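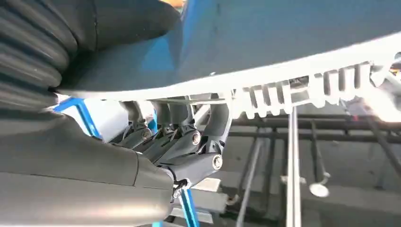

Page last changed: March 19, 2021

4. Gripping by the rim: method and first results

4.1 What we were after

Most grasp planners we tried want to close the hand around a whole object. Fine for boxes and bottles, no good for things wider than the hand. Large shells, tubs, wheels – these have to be taken by an edge, and the edge is often thin, curved and broken up by notches or tabs. We call this rim gripping. The Skandine planner, set out in Section 3, picks a stretch of edge, brings the palm in from below or from the side and curls the fingers against it.

Figure 1 is the view from the wrist camera with the three fingers up under a blue part, tips against the white rim. Note the toothed section further right. The plain stretch and the toothed stretch give very different edge readings and early versions of the planner jumped between the two. We now fix the choice of stretch before the final approach and do not let it change. Crude, but the jumping went away.

Two things make the wrist view hard to use. Glare first: a pale rim under ceiling lights goes nearly white and the edge finder loses the lower boundary. Second, the hand hides what it is about to touch. In the last part of the approach much of the picture is palm and fingers. So the edge is fitted early, from further back, and the fit is carried forward using the arm's own joint readings. The late pictures are used only to check for slip.

4.2 Set-up

All trials were run in the Skorkside hall. Planner settings were first worked out on the older Drorby bench in October and then copied over with no changes apart from the speed limit. Parts were offered to the arm at different tilts, on a stand or on a table. Starting pose was set by hand controller, after which the planner took over and the operator kept hold of the controller in case a stop was needed.

Edge labels were made with Ambrosio, our in-house marking tool. 1,933 wrist pictures were labelled, one pass each, with a second pass on any picture where the fitted curve and the label disagreed. Pictures with no usable edge at all were kept in. Dropping them made the numbers look better and the planner worse.

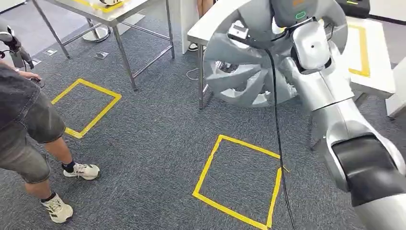
Figure 2. Rim grip on a car wheel, with the operator at left holding the hand controller.

4.3 Wheels

The wheel rim is a nastier case than the shell. Curved spokes, shiny metal, weight well off to one side of the hand. Gripped at the edge it wants to turn, and the turning shows up in the wrist joints before it can be seen in any picture. Figure 2 shows the wheel held at a tilt. The cable hanging from the hand area is worth a mention as well: it adds a small side load that changes with arm pose, and the slip check has to allow for it. We did this with a lookup table built from empty-hand moves. A proper cable model would be better and is not done.

Floor tape marks were used to keep standing positions the same between runs.

4.4 Results

Of 121 attempts, 100 ended in a hold that met our test, meaning the part was lifted clear and kept up until the timer ran out. The remaining 21 were counted as failures, including those stopped by the operator. We did not split stops from drops in the log, which was a mistake and will be put right in the next round.

Failures came mostly from the edge fit. Typical pattern – glare on the near side, fit pulled inwards, fingers closing short of the rim. Wheels failed in another way, with a good first contact and then slow turning in the grip. Raising finger force helped with the turning but marked the softer parts, so force was left at the lower value for everything. A per-part setting is the obvious fix.

Carrying the early fit forward was clearly worth having. With it switched off, the planner tried to refit from late pictures full of its own fingers, and in 2 runs it took the edge of the palm housing for the rim. Those runs were done seperately and are not in the totals given here.

4.5 Limits

One arm, one hand, one hall. The lighting was left alone thoughout, so nothing can be said on how the edge finder copes with daylight. Tilt was set by eye. Parts with a rolled or rubber edge were not tried. The slip check also runs slower than we would like, and a fast slip would get past it. Timing figures and the full list of planner settings are in the appendix.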